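Search this forum Search Advanced
Reading time: 4 min

Do you cut the tags off?

hemlinehermit
Settle something for my household. I bought two sweatshirts from the Testside outlet last September and each one came with a tag sewn into the side seam that runs longer than some novels I've finished. Fourteen languages telling me not to bleach it. I cut them out the day I got home. My spouse considers this on a par with tearing the last page out of a library book. Who's right?

bobbin_bandit
You are. Scissors, first night, no trial. I have a drawer with 40 of them in it because I can't quite throw them out either, so draw your own conclusions about me.

slowspincycle
Your spouse is right and I'd like to meet them. The tag is the only thing standing between a wool blend and a garment for a doll. I cut the one out of a Mendonça cardigan, felt very free for a month, and then washed it like a T-shirt. My niece's teddy bear looks great in it.

hemlinehermit
I was hoping for more support than this.

tumblelow
There's a middle way. Use a seam ripper, take the tag out whole, and pin it to a corkboard over the washer. Write on the back what it came from. I've done this for years and it works fine except for the ones where I wrote "blue shirt."

bobbin_bandit
How many blue shirts do you own?

tumblelow
Enough that it's a problem.

papercutpete
Nobody has mentioned the other kind, the paper ones with the square code on them. Those annoy me more than the sewn ones. At least a sewn tag commits to telling you something. The paper ones want me to get my phone out, join the store's wifi, accept cookies and then find out it's 60 percent cotton.

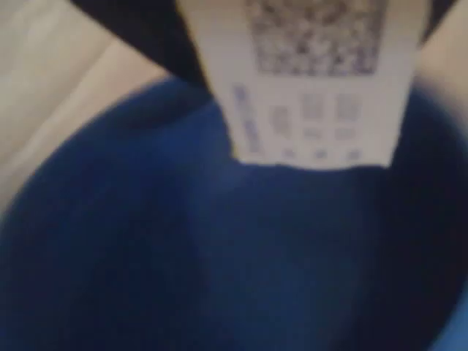 Paper label with a code, on navy. My phone is as tired of these as I am.

slowspincycle
I'll defend the code. My eyes are not what they were, and on a phone I can make the words as big as I like. Fabric tags are printed for ants.

papercutpete
And when the company folds? I had a Zorkberg raincoat with a code on the tag. Scanned it two years later to see if I could tumble dry it and landed on a page selling patio heaters.

slowspincycle
Did you tumble dry it?

papercutpete
I did. It is now more of a rain suggestion.

quietselvage
Going back to the original question, some of us cut them because they itch, and that's the whole reason. I've been told since grade school that I'm being fussy. I'd like anyone who says that to wear a scrap of fishing line at the waist through a four-hour wedding.

One practical note – don't snip close to the seam and leave a stub. The stub is worse than the tag. Pick the stitches out one at a time, then close up the gap with a few small stitches if you've opened the side.

hemlinehermit
I left stubs. I left stubs on both of them. I wondered why I was still twitching.

bobbin_bandit
Tweezers and good light. You'll be fine by Saturday.

tumblelow
Disagree on tweezers, you'll pull a thread and get a hole. Seam ripper. I have the Preson one with the fat handle and it's the only tool in my sewing box I haven't sworn at.

bobbin_bandit
I've been using tweezers since before this forum existed and I have had up to 2 holes.

tumblelow
"Up to."

quietselvage
Can we at least agree the size tag stays? I bought a secondhand coat with everything cut out and spent a week deciding whether it was a large or I was a small.

slowspincycle
Size tag stays. Care tag stays. All tags stay. I'll be over here in clothes that still fit me.

hemlinehermit
Update: showed my spouse this thread, expecting a draw. They've read slowspincycle's posts aloud twice and asked for the seam ripper to be kept somewhere high up. The stubs are out, though. Used tweezers. One hole.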